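September 4, 2018

Green bread week! I finally got a matcha loaf I'm happy with, after a summer of bricks and one that collapsed like a tent. The recipe is my old sandwich loaf from the Lynch Street days, with the milk cut back a little and the matcha whisked into the flour before anything else goes in. I used 600 grams of flour and let it sit 81 minutes for the first rise (yes, I set a timer, and yes, I went for a walk around Lellberg in the middle of it).

Fresh, it's lovely. Toasted, it's a whole other bread – the crust goes nutty and the kitchen smells like a tea shop! My advice is to keep the dial low and go twice if you need to, or the green turns a sad khaki. Slice it thick, too, so it stands up tall and you can grab the top without burning your fingers.

I've been eating it with salted butter and honey, sometimes a bit of cream cheese, and I want to try red bean paste before December when the baking turns all gingerbread around here.

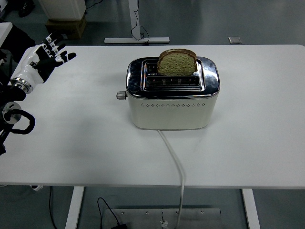
Mercy Kimaro wrote to me that she lets hers go a full day before toasting, and that white chocolate spread beats honey by a mile. I'm buying a jar tomorrow.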